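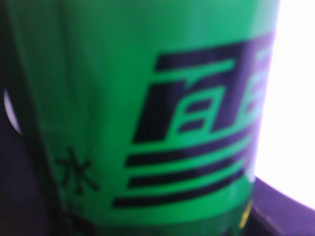
人们在日常谈话里怎样称呼绿色，比我们动手之前以为的要麻烦得多，也有意思得多。上一节讨论红和黄的时候，十二种基本叫法大体够用，受访者说出口的词和色卡上的位置对得相当齐整，我们一度以为绿色也会照此办理，结果在这里停留了整整一个冬天。困难的一半出在颜色自己身上：生活里的绿很少老老实实地待在一张平整的卡片上，它总是附着在某个有弧度、有光有影的东西上。图3中的圆柱形容器便很能说明问题，同样是一片鲜亮的绿，左上方稍稍发黄，到了下部和左侧、表面转离光线的地方，就沉成了偏橄榄的深绿。倘若请一位受访者用一个词来称呼它，他会选哪一处作准呢？是最亮的那一块，还是面积最大的那一块，抑或他心里早就认定了“这种东西就该是这种绿”？本节想谈的，大致就是这个选择。

作者：Theano Christodoulou、Rizwan Sarkar、Eusebio Montoya
2022年9月8日
分享 364　评论 12

图3　圆柱形容器表面的绿色及其明暗变化。

4.2　绿色的叫法与借物命名

先交代一下材料。我们在Lambrakis社区一共收得742条关于绿色的命名记录，都出自一月里的入户谈话。谈话多半在厨房或客厅进行，由Rizwan Sarkar提问，Theano Christodoulou笔录，受访者爱讲多久就讲多久，我们从不催促（有一位老太太从葱叶讲到了她出嫁那年的被面，讲了一个下午，那份笔录至今仍是全组最爱翻看的一份）。提问时尽量不用“绿”字，只指着东西问：“您家里管这个颜色叫什么？”这样问虽然慢，却能让人把平时说话的习惯带出来，少一些考试似的拘谨。

就词形而论，记录可以分作两类。一类是“绿”“深绿”“浅绿”“青绿”之类的直称，颜色词单独站得住，前面至多加一个表示深浅的成分。另一类是借物命名，例如“葱绿”“豆绿”“苹果绿”“军装绿”“黄瓜皮的那种绿”。后一类里有些早已进了词典，有些则显然是当场造出来的，说完自己还要笑一笑，再补上一句“反正你懂的”。我们起初打算把当场造的词剔出去，免得统计时零零碎碎，后来Eusebio Montoya劝我们留下。他的理由是，一个词有没有进词典，说话的人并不在意，在意的是对面那个人听不听得懂，而这些临时的词在家人之间几乎总是听得懂的。我们照办了，现在看来幸亏如此，因为下文要讲的许多差别，恰恰要在这些零碎里才看得见。

年纪较长的受访者偏爱田地和厨房里的东西。葱、韭菜、豆荚、刚摘的黄瓜，都被反复请出来作比，而且比得极细：同是葱，葱叶的根部和梢头就有两个叫法。一位种过菜的受访者对我们说，“韭菜绿”只能指头一茬的韭菜，第二茬颜色就老了，再这么叫会被邻居笑话。年轻一些的受访者则更愿意借用买来的东西，饮料、糖纸、牙膏、学校的练习本，都在其中。他们说“汽水瓶那种绿”的时候，语气十分笃定，好像天下的汽水瓶只有一种绿似的。可是当我们追问是哪一种汽水，兄妹两个常常会各说各的，争上好一阵子。这类争执我们也一并录了下来，放在附录的第二部分，读者若有闲暇，不妨一看。
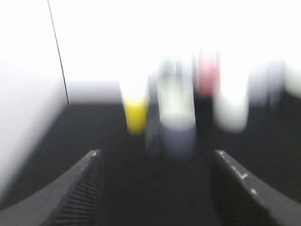 争执的内容大多落在深浅上，很少落在色相上。换句话说，兄妹二人都同意那是绿，也都同意它偏黄或者偏蓝，分歧只在于该不该加一个“深”字。这一点和我们在4.1节里看到的情形颇不相同。谈红色时，受访者最容易在“红”与“紫”之间犹豫，说到深浅反倒爽快；谈绿色时正好掉了个个儿。我们倾向于这样理解：绿色在日常用品上往往是大面积铺开的，同一个表面从亮处到暗处跨度很大，记忆里留下哪一段，便因人而异了。当然，这还只是一种猜想，Corey Bolger读过初稿以后提醒我们，受访者家里的灯光也各不相同，有的人家点着偏黄的灯，绿色在灯下本来就要沉一些。他的意见我们完全接受，可惜当时没有把灯光记下来，只能留待以后补做。

这里还要为“青”字多说几句。按照通常的讲法，“青”可以兼指绿、蓝和黑，具体指哪一样，要看后面跟着什么东西：青草是绿的，青天是蓝的，青布则多半是黑的。受访者当中，凡是能自如使用这三种意思的，几乎都是在祖辈身边长大的。年轻人也说“青菜”“青椒”，不过已经把它们当成整个的菜名，问到颜色，回答仍旧是“绿的呀”，还要奇怪地看我们一眼。由此看来，“青”作为颜色词，在这个社区里正慢慢退到固定的词语里面去，能够单独拿出来形容一件新东西的机会越来越少了。有趣的是，“青绿”却很活跃，尤其在谈论衣料和瓷器时，说的人还颇带几分讲究的意味，仿佛多一个字，东西也贵重了些。

至于编码，我们沿用了Clesard分类表的办法，每条记录由两个人分别归类，意见不合时再请第三个人来看。绿色部分需要第三个人出面的次数，明显多过红色和黄色。最难办的是“嫩绿”和“浅绿”：有人把它们当作同一个意思，有人坚持“嫩”字说的是鲜活，与深浅无关，一片浅绿的旧窗帘无论如何也嫩不起来。我们听了觉得很有道理，于是为“嫩”字单立了一栏，连同“老绿”“死绿”一起，归入带有评价意味的叫法。Prodromos Xenos后来把这一栏单独整理成了一份小词表，排在附录的末尾。

还有几条记录，我们始终没有找到合适的归处。譬如有人把一种绿叫作“外婆绿”，问起来才知道，那是外婆家大门的颜色，门早已换过，叫法却在一家三代人口中留了下来。又譬如一位受访者坚持称某种灰绿色为“下雨的绿”，她的丈夫在旁边连连点头，可隔壁人家听了却全然不明白。像这样只在一户之内通行的词，按照分类表应当算作借物命名，可是所借之物要么已经不在，要么本就说不清是什么。我们暂且给它们标了星号，下一节讨论家庭内部用语时，还要再回到这几个例子上来。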